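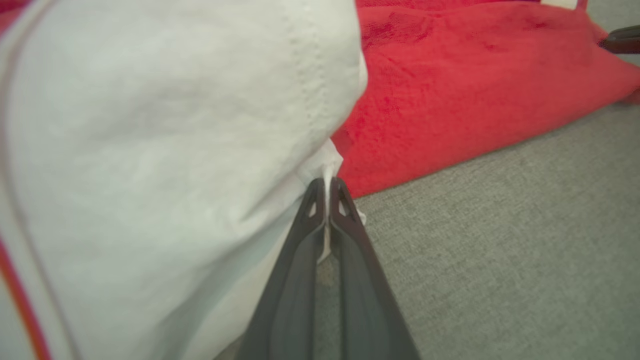
GRANT REPORTS

Irkbridge Lending Wardrobe: progress to the end of December

You gave us 4,000 pounds to lend clothes and bedding to people who have moved to Irkbridge with one suitcase, or who have visitors coming and no spare pillow. We have spent most of it, largely on things we said we would spend it on.

Loans stand at 1,400 items since the start of the grant. Our target was lower, but we set it in a pessimistic mood and would not want to take too much credit. Bedding goes out fastest. Formal wear has hardly moved, and we now own more waistcoats than the town has weddings.

The Ovwood branch opened in October, a month behind plan, after a long exchange of letters over who owns the front step. The question remains open. People step over it.

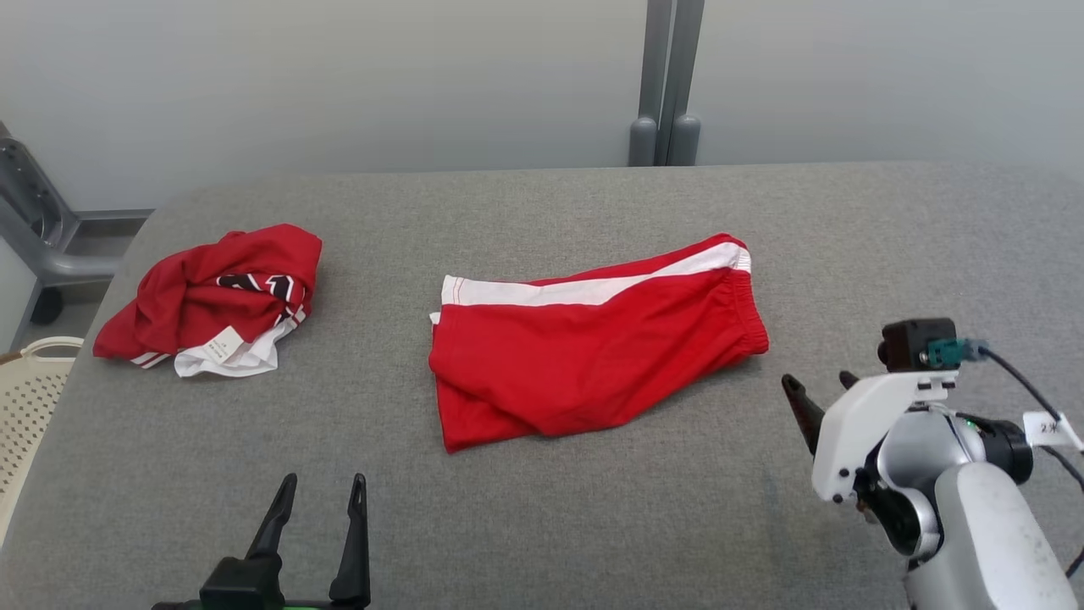 Returns are better than we feared. Only 28 items are overdue, and most of those are winter coats, which we expect to see again when it stops being winter. We have dropped the fines. They raised very little and made people hide from us in the supermarket.

Washing has been the main cost. The dryer at Otard Street broke down twice and the repair bill came out of the money set aside for leaflets - so there are no leaflets. We have put a notice in the window instead, and it seems to be read mostly by people waiting for the bus.

We also promised 24 mending evenings and have held 19. The other five are booked for the spring. The Swai estate has asked for some of them to be held there, and we have said yes, provided the hall can find us a table that does not fold up by itself.

We would like to move what is left of the leaflet money, a small sum, into the washing budget. Please let us know by the end of January whether you agree. Receipts are attached, apart from one for buttons, which went through the wash.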